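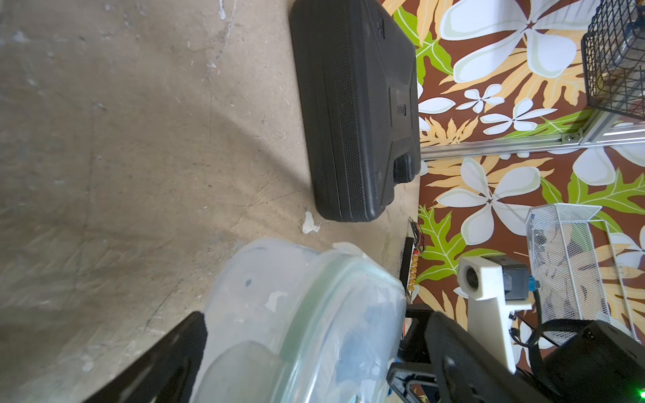 Botond Kerekes would never hang a botanical print in a north-facing room. It goes grey by three in the afternoon, he says, and you end up with the lights on all day. Szu-yu Kwok disagrees, and papered her back hall in Lerkau with one in February.

Big leaves and flowers have come round again, as they do. At Prester, the pattern book runs to 504 papers, and the ones with a dark ground are asked for most. Brown is doing better than navy, which sold well for years and now looks a bit tired.

The trouble is the repeat. On a large pattern it can be well over half a metre, and every length has to be cut to match. Kwok's hall took eight rolls, and she had ordered two fewer. The second batch was a shade lighter. 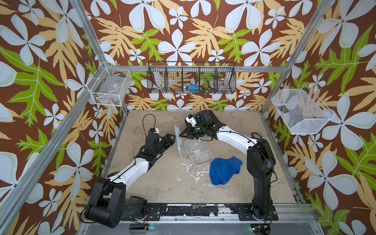 Check the batch number on each roll before you open any of them. Most shops will swap an unopened roll within 14 days, but they won't take back one that has been cut.

Start with a full leaf or flower where the eye lands first, usually the wall facing the door, and let the awkward join fall in a corner. Old plaster is seldom straight, so use a plumb line. Kwok didn't on her first wall - she has since hung a coat rack over it.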